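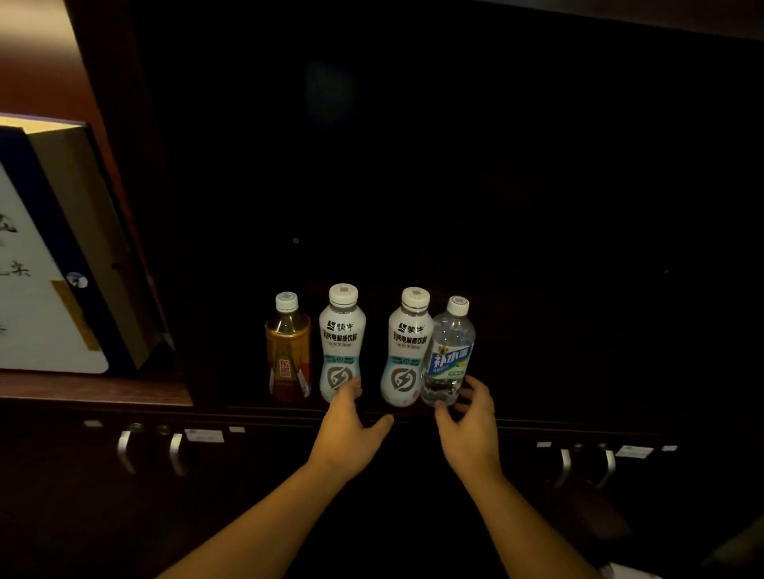 Eliécer said on the phone this morning that drinks should never go on a shelf that deep, because the ones at the back get forgotten until they are past their date. He keeps his on the kitchen floor by the door. I told him there were only four bottles and they were all in one row, and he said that was how it started at his place too.

I left them in the cabinet anyway. The tea is on the left, then the two white Mengniu ones, the electrolyte drink, then the 补水啦 on the right. Four drinks and none of them the same size of appetite – I like the tea with food, Abelardo will only touch the clear one after a run, and the white ones are for whoever has been out in the sun.

The rest of the day went on the cabinet itself. I wiped the dark wood down twice, as dust shows up on it straight away, and went through the things I had piled on the chair last night. Two candles, the spare fuses, the instructions for the Jakubowski heater we no longer have. I threw out the instructions. The fuses went in the kitchen drawer. I still have no idea where to put the candles.

Shop in Skaltcombe after lunch. Washing powder, onions, a bag of 10 clothes pegs, light bulbs. No tea of the same kind, and the woman at the till said to try again towards the end of May. Walked back the long way, about 3 miles, and my left shoe rubbed.

Abelardo came by at 6 to return the ladder. He wants to put a strip light inside the niche, as it is so dark in there that he has to feel for things. I said I would think about it. He measured the back with his arm, forgot the measurement, and measured it again – then wrote it on his hand.

Soup for supper. The parcel from Trusholm still hasn't come. Must ring them tomorrow and have the order number ready, it ends in 3792.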